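From the Drillham Food Circle: savory oats, and why I stopped being afraid of them

When I moved to Drillham I ate oats in only one way, with sugar and milk, because the picture on the package told me so. At home we ate rice porridge in the morning, with salt, ginger and maybe an egg, and I never connected these two things in my head. It took me 2 winters to understand that oats are also a grain and they don't know they are supposed to be sweet.

The first try was a bad one. I used instant oats from the Grudley Street store and put soy sauce in at the beginning, and the result was gray and very salty. Now I use the normal rolled oats, the kind with large flakes, and I toast them in a dry pan before any water goes in. Please don't skip the toasting. It takes a few minutes, and you must stay next to the pan and stir, but the oats begin to smell like nuts and later they keep some shape.

For one person I take half a cup of oats and one and a quarter cups of stock. Chicken stock is my favorite, but mushroom stock is also very good, and last month a member brought a jar of onion stock that was better than both. Add a thin slice of ginger. Cook on low heat for about 6 minutes. If it becomes too thick, add hot water by the spoon. I like it a little loose, so it moves when you tilt the bowl. 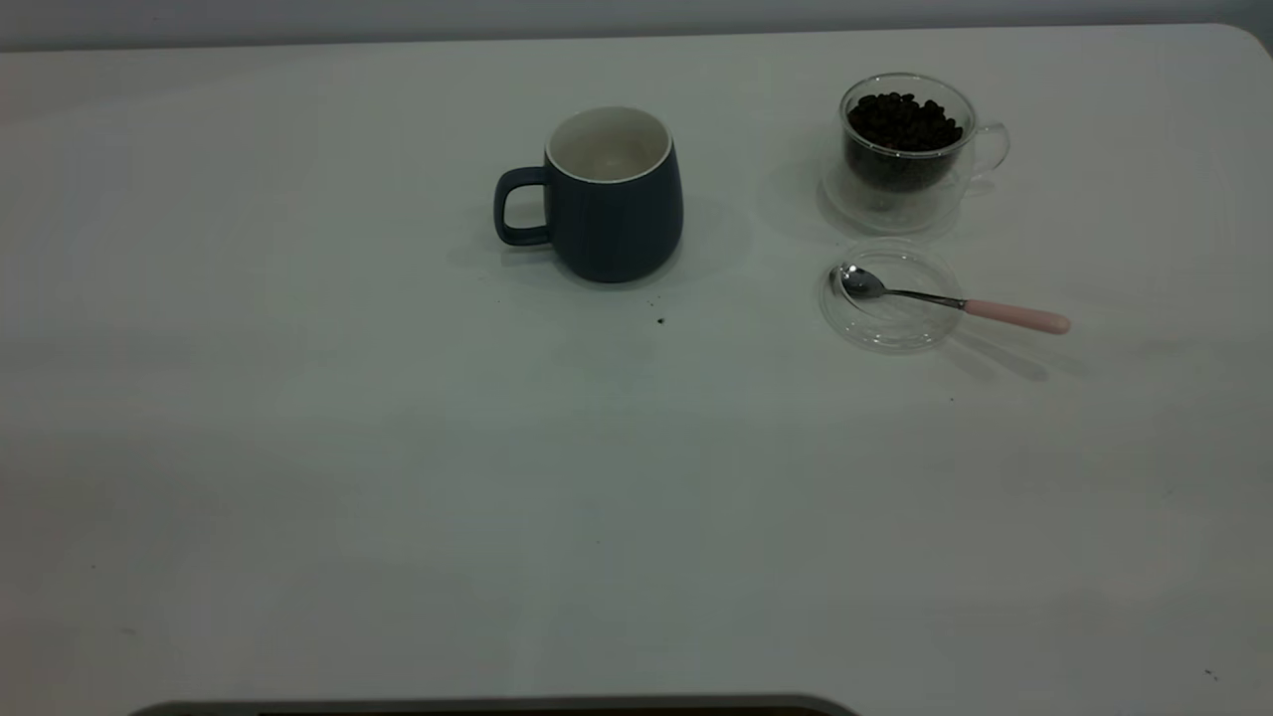 The salt comes at the end. Stock is different in every kitchen, and oats take in a lot of liquid, so the taste in the beginning tells you almost nothing. I put in a few drops of soy sauce, mix, wait a moment and taste again. Then comes a soft egg, green onion, and white pepper if you have it. Black pepper works too, but the taste is more sharp.

Several of you asked at the May meeting if this can be made the evening before. Yes, but it becomes almost solid in the fridge. Cut it in slices and fry it in a little oil until both sides are brown - my daughter now prefers it this way and asks me to cook too much on purpose. The slices are good with chili oil or with a spoon of plain yogurt, which sounds strange but please try it.

Other toppings that members sent me: fried mushrooms with garlic, leftover spinach, grated sharp cheese, a spoon of kimchi, crushed peanuts. One person wrote that she uses smoked fish. I have not tried this yet. Cinnamon was also suggested, and I have decided this was a joke.

The Fang family has again offered their kitchen for the next tasting. We start at 10 in the morning and it is mostly porridge from different grains: millet, barley, cornmeal, and the oats. Bring your own bowl and spoon, because last time we ran out and 2 people ate from measuring cups. If you want to cook something, write to me first so we don't get five pots of the same millet.

We are also still collecting recipes for the printed booklet. Godex Print has given us a good price if the text is ready before the summer, so send them soon, and write the amounts in cups and spoons. "A handful" is difficult, my hand is small.

Junhao Zeng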